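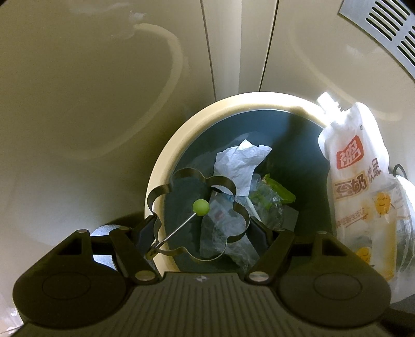
10 October 2022

Bench notes, glue line trials, week two. Cladex hide glue vs. the fish glue from Wasilewska, both on hard maple offcuts.

Pulled the second set out of clamps this morning. All were edge joints, planed by hand, no sanding. Jae-hoon cut them from the same board so the grain runs match as well as we can get them. The board is the last of the Lodley maple. There is a little left over, marked in pencil on the end grain, please leave it on the rack until the trial is done.

Hide glue mixed one part granules to two parts water by weight, soaked overnight, then brought up slowly in the pot. I meant to hold it at 60 C and it crept up when I was on the phone. By the time I looked it read 80 on the dial thermometer. Threw that batch out and started again, so the morning went. The second batch held fine with the lid half on.

Fish glue used straight from the bottle. It was thicker than last April's and took some stirring. Open time is much longer, which Jae-hoon likes and I don't much care about for edge joints. For the rib repairs it would matter.

Clamped everything for 29 hours. Longer than planned, but the shop was locked when I came back.

Breaks, done over the bench edge with the long lever:

Hide glue, warm wood – broke in the maple every time. Clean line, no squeeze-out left in the corner.
Hide glue, cold wood – two let go at the glue. Shiny patches on both faces. It gelled before the clamps were on.
Fish glue, warm wood – broke in the maple, one partly along the joint near the end.
Fish glue, cold wood – same as warm, as far as I can tell.

So warming the parts matters more than which glue we use. Edmund Malinowski said as much when he was here in the spring and I should have written it down then. A few minutes near the heater is enough. Don't leave them on top of it, one of the pieces cupped.

Humidity was around 50 percent all week. I want to repeat the fish glue set when it gets damp, as that is where it is supposed to be weak. The Mumville job will be stored in a church basement, so this is a real question and I'd like an answer before we commit.

To do:
New brush for the glue pot, the old one is shedding
Ask Wasilewska for the date on the fish glue, the label is smeared
Cut 5 more pairs from the leftover board
Jae-hoon to reset the fence on the small saw – it is out at the far end

Cold wood set goes again tomorrow with the clamps laid out first.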